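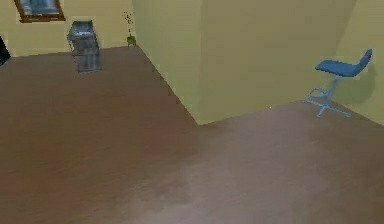 Wanby Demonstration Suite
Remote operation and task recording for simulated interiors

Product code: WDS-14
Manufacturer: Flisumico
Page revised: 06/09/2024

Overview

The Wanby Demonstration Suite allows an operator to show a robot a household task by remote control inside a simulated home. The operator guides the robot with a pair of hand controllers, and the suite records each movement together with the camera views and the state of every object in the room. Recordings may be replayed, trimmed, labeled, and exported for training.

The suite is supplied to research laboratories, technical colleges, and product development teams. It runs on a single workstation and may be used before any physical robot has been purchased.

Simulated interiors

The standard license includes the Derport interior set. Rooms are furnished for everyday tasks, and furniture and small objects may be repositioned between demonstrations. Open floor areas are provided for driving practice, and operators are advised to complete a session there before attempting work at a table.

Tabletop layouts range from sparse to crowded. In a crowded layout the operator must plan a path for the arm between tall and short objects and choose a grasp that leaves neighboring items in place. Objects may also be placed away from the table, on chairs for instance, so that a task requires the operator to change both height and direction of reach.

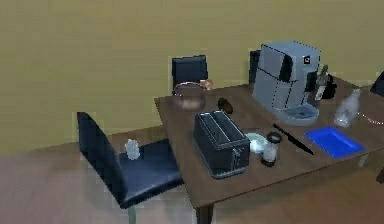
Dining table layout with coffee machine, toaster, and blue tray; one drinking glass is placed on a chair seat.

Recording a demonstration

The operator selects a layout, enters a short task instruction, and presses the record pedal. Control may be passed between the left and right arms at any point. A demonstration is closed with a second press of the pedal and is then marked as accepted or rejected by the operator. Rejected demonstrations are kept in a separate folder and are not exported unless requested.

Specifications

Recording rate: 100 samples per second
Storage: up to 2,000 demonstrations per project
Operator stations per license: 3
Input: hand controllers (pair), record pedal
Optional input: Espiritu hand-guiding arm

Training and support

An introductory course for new operators is included with each license. The course was prepared by Giang Văn and covers controller setup, grasp selection, and review of recorded demonstrations. Technical inquiries concerning export formats should be addressed to Igor Sobczak, Product Support.

Licenses are issued for one year and renewed each January. Quotations are available on written request.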